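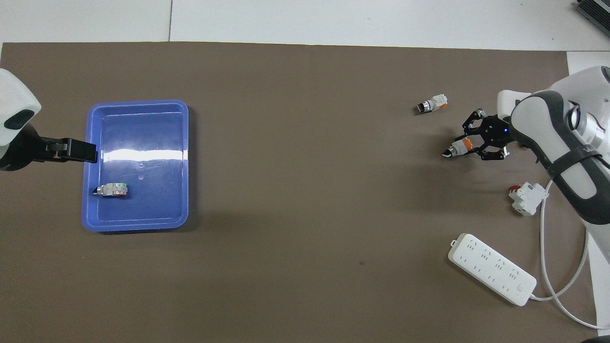 One reader wanted to know, after the last post, whether Gistance is really killing the on-premise version or just hiding the download link. Fair question, and I asked it at the open day. Short answer: they're hiding it for now, killing it in August.

So, Brarndale, March 2020. Train late, missed the welcome talk, got a lanyard with the wrong company on it. Two floors, 91 staff, very quiet. Coffee good.

Main demo was the shared calendar rewrite. Looks quick. They loaded a test account with 3000 tasks and scrolling stayed smooth, though it was on their own network so who knows. Search still can't do exact phrases. Asked twice. "On the list."

Then pricing. Small teams stay where they are, anything over 138 seats moves to yearly billing. Some grumbling in the back rows, me included.

Partanen had a table by the stairs showing thier import tool. Pulls projects over from Verik with comments intact, attachments not yet. I tried it with our old export, 337 projects, and it choked on a file name with an accent in it. They took a copy to look at.

Skipped the afternoon roadmap session, had to get the train. Slides are supposed to go out by email. Will post them if they do, and anyone still on the on-premise version should get a full export done before teh summer.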